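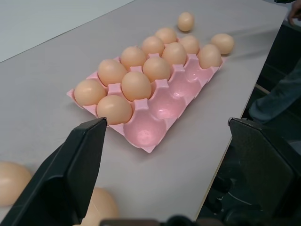 Wrist camera, station 7, before the stop.

INCIDENT RECORD, STATION 7
A short story

The report form had a field for the type of event and the field offered four choices: collision, dropped load, electrical, other. The technician chose other, went back, chose dropped load, went back again and left it blank. The form accepted this.

Station 7 was an arm with a two-finger gripper, bolted beside a gray table. Its task was to take eggs from the table and place them in a pink plastic tray. The arm had been built by Bikberg. The grip controller came from Distura and had been installed in March to replace one that broke shells. The client was Lenell, who packed eggs and wanted to know the breakage rate before signing anything.

The grip limit was set in the controller as a whole number. The unit was not shown on the screen. In the old controller 300 had been a firm hold and 130 had been the setting for eggs. In the new one the scale ran the other way for anything below the halfway mark, a fact given on page 20 of the manual in a table with no heading. The technician had read page 20. The technician had taken the table to be about temperature.

For most of the morning this made no difference. The controller had a second limit, a contact check, which stopped the fingers as soon as they met resistance. The contact check did the work that the grip limit was supposed to do. Eggs went into cups. The log filled with lines that said OK.

Then the contact check timed out.

It timed out for a small reason. The left pad had picked up a film of something from the table, and the sensor behind it read a steady low pressure whether it was touching an egg or not. The check was designed to ignore a steady reading after a set time, on the grounds that a steady reading was probably dirt. It was dirt. The check ignored it and went on ignoring the pad, and wrote a line in the log to say so. The line was marked as information. The log view was set to show warnings and above.

The next egg was gripped with full force. The log gave the result as OK, as the fingers had closed and nothing had resisted.

The technician heard it. The technician had one hand near the table and did the thing that the yellow card on the wall said never to do, and reached in.

The stop button was on the other side of the post. The light barrier should have made the button unnecessary. It had been placed in test mode for the demonstration, so that the people from Lenell could stand close, and test mode had no time limit. The arm finished its cycle, opened, and moved back to the pick position with its fingers apart. It passed over the technician's sleeve with a clearance that was later worked out from the joint data. The figure was entered in the report. The technician asked for it to be read out a second time and then asked for it not to be read out again.

Somebody from the Lenell side said that the egg could be wiped up. Somebody else had already walked around the post and pressed the button.

The review took place in the room at Tamura where all reviews took place, with the blinds down. The joint data was on the wall. The reviewer had a list of findings and read them in order.

Grip limit entered on the wrong scale. Contact check allowed to disable itself without a stop. Message classed too low. Light barrier left in test mode. Hand in the work area with the drives on.

"Which of those is the cause?" the technician asked.

The reviewer said that the form allowed one.

"Then which one goes in?"

The reviewer scrolled down. The field was a list, and the list had been written for a different machine, a palletizer, some years earlier. It offered belt, bearing, operator and unknown.

They looked at it for some time. The cooling fan in the projector changed speed.

"The barrier worries me more than the egg," the reviewer said. "If the egg had held, we would not be in this room. The barrier would still be off."

"It was off for the whole visit."

"Yes. I know."

The reviewer typed unknown, and under it, in the box for remarks, typed the five findings again in full. The box had a limit on length. The fifth finding was cut after the word hand. The reviewer shortened the first four until the fifth would fit, which took the better part of an hour, and the technician stayed to check the wording – mainly the wording of the fifth.

Station 7 was released on December 13, 2019, with a new pad, a time limit on test mode and a label over the grip setting that gave the direction of the scale. The label was handwritten. The technician ran the first cycle from behind the post, with one thumb resting on the button, and kept it there after the tray was full.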